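Clearing Mismatched Plates into One Basket

I love a mixed set of dishes! Scalloped edges, painted animals, plain old cereal bowls, bring them all on. What I don't love is six trips to the sink, so for years now I've cleared everything into a single basket, and it has made me weirdly cheerful about the end of dinner.

What you need

A plastic basket with slatted sides and a fairly flat bottom. Mine is a Pestura and it cost 12 dollars. Oval is great, as it sits nicely against your hip when you carry it. Have a dish towel handy too, plus a scraper for anything saucy.

Before you load

Scrape first. Crumbs fall right through the slats (ask my kitchen floor). Then park the basket at a back corner of the table, on the side of your better hand, and leave it there. Don't drag it around to each plate!

Loading

1. Start with the biggest round plate. Lower it in on its edge and let it lean on the inner side of the basket.

2. Add the next plates at the same tilt, faces all pointing one way. If you have hand-painted ones, slip a fold of towel between them.

3. Scalloped and wavy plates go in after the round ones. Their edges catch on the slats, so ease them down and give a tiny turn if they stick.

4. Bowls last, on the open side, nested if they'll nest.

Let go of each piece only when it's resting on something. That one habit has saved me more china than all the towels put together.

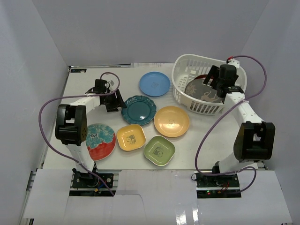
Hsin-yi Chow wrote in to say that she does the bowls first, upside down, and leans her plates on them, and that she hasn't chipped a rim since January. I tried it with my Kemeck bowls and it works beautifully if they're heavy. Light ones slide.

Carrying

Both hands, under the bottom, never by the rim. A full load of stoneware is heavier than it looks, so I stop at about 20 pounds and go back for the rest. Set the basket down next to the sink and unload in reverse, bowls out first, big plate last. Then rinse the basket while the water's still hot and hang it up to drip!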